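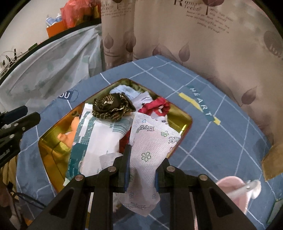 # Packaging of small hygiene items for guest trays: project report

January 10, 2021

## 1. Aim

The project looked at how small wrapped items are kept and handed out in guest rooms. The work was done for the Morumo guest house in Suvevbridge, which puts a tray of toiletries in each room. The owners wanted to know which types of wrapper survive being packed closely together, and whether a tray is a better holder than a drawstring bag.

## 2. Materials

Two kinds of wrapper were compared:

- flat sachets of thin, perforated material with a crimped seam at the end
- longer soft packs with a printed outer film

The printed sachets carry a flower pattern in green outline. The soft packs are white and teal and have a barcode on the outside. The trays have rounded corners and a shiny gold finish. Bags were supplied by Ejigu in plain cotton.

## 3. Method

A total of 300 sachets was handled over 17 sessions. In each session a tray was filled, carried up one flight of stairs, emptied and refilled. The same was done with a bag. Each sachet was then checked under a desk lamp for splits along the seam and for tears starting at the perforations. Soft packs were checked for creasing only.

Items were taken out one at a time and held by the middle. Pulling on the crimped end was not allowed, as it had opened two sachets in the trial run and those results were thrown away.

## 4. Results

Tray storage gave fewer damaged seams than bag storage. Most damage in the bags was found at the corners of the sachets. Soft packs creased in both holders, and the difference was too small to report.

Refilling a tray took longer when the soft packs were put in last. Laying them lengthwise along one side first left a clear space for the sachets.

## 5. Limits

Only one size of tray was used. Damp was not tested, although the trays are normally kept in bathrooms. The Mivadum test sheet asks for 3000 handling cycles, and this could not be reached in the time given. A longer run is planned for February, with a lidded box as a third holder.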